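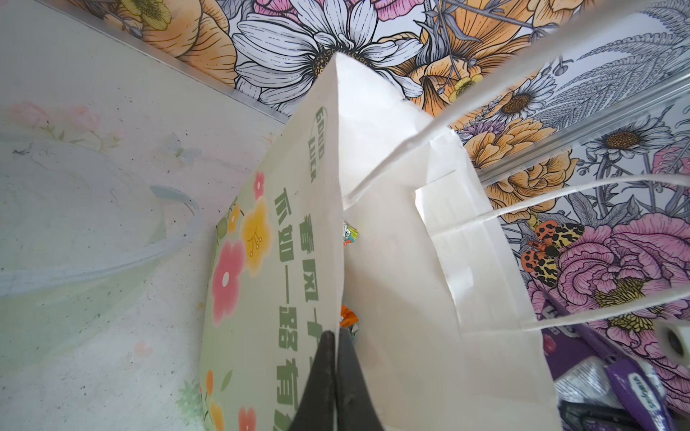

The Flullatthorpe Courier came out last week with 3 pages of news and nine of advertising, five of which were paid for by the town council. I mention it only because the council had a very good week in the news pages too.

Print this article | E-mail this article

I don't think anyone at city hall leaned on the editor. They don't need to. When the Cronin furniture store closed in June, the Courier lost its back page, and the council kindly stepped in with notices about leaf pickup. There are apparently 414 things a resident must know about leaf pickup, and they fit best in full color.

Nuala Madigan covered the council for the paper until she asked why a parking study cost what it did. She now writes the recipe column. It's a good column. Her soda bread got more letters than the budget ever has.
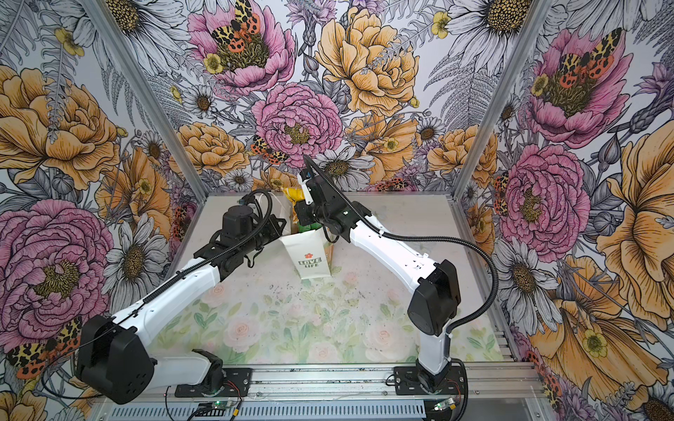
The "LOVE LIFE" bag, with something yellow sticking out of the top.

The Courier prints 1,528 copies, and it could live on subscriptions if over 800 of us paid for them. We don't. We read it at the dentist and complain that it has gone soft.

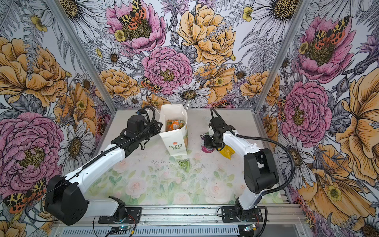

Should a council be allowed to advertise in a local paper at all?

Legal notices have to run somewhere, so a ban would be silly, but the amount spent should be published every year in the same paper that receives it.

Hyun-seo Yang proposed that to the council last month. The Courier gave the proposal two lines, under the leaf pickup.

Print this article | E-mail this article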